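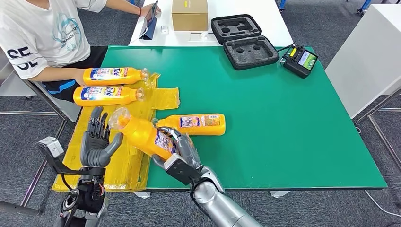 Section 3. Getting the Clarken ready for visitors

Welcome back! By now the arms should be bolted down and both hands should have passed their finger check (if not, please go back to Section 2, we'll wait). What follows is the set-up we use ourselves at the Wudinside open house every September, and it has served us well through many a noisy afternoon.

1. Clear the table and lay out the bottles you mean to use. Lying down is fine, and visitors seem to enjoy it more that way.

2. Switch on the controller and let it load the bottle program, number 71. It takes almost 3 minutes, so go ahead and pour yourself a coffee.

3. Press HOME and watch both hands open fully.

CAUTION: Keep your own hands off the table until the fingers have stopped moving.

4. Choose PICK, then RIGHT. Let the hand close around the first bottle before you start talking to your guests, so that you can give each of them your full attention.

5. To finish, choose RELEASE with the bottle held low over the table.

Note: Check that every cap is tight before the doors open. Leobardo Montes, who wrote the first version of this guide at Trernton, mopped up one spill and would dearly like you to be spared the second.

If the hand misses a bottle, press HOME and try again. Guests are wonderfully patient about this, and children will usually cheer it on!

1,112 shares

We use cookies to remember your language and manual version. Accept | Settings

Copyright Trernton. Back to top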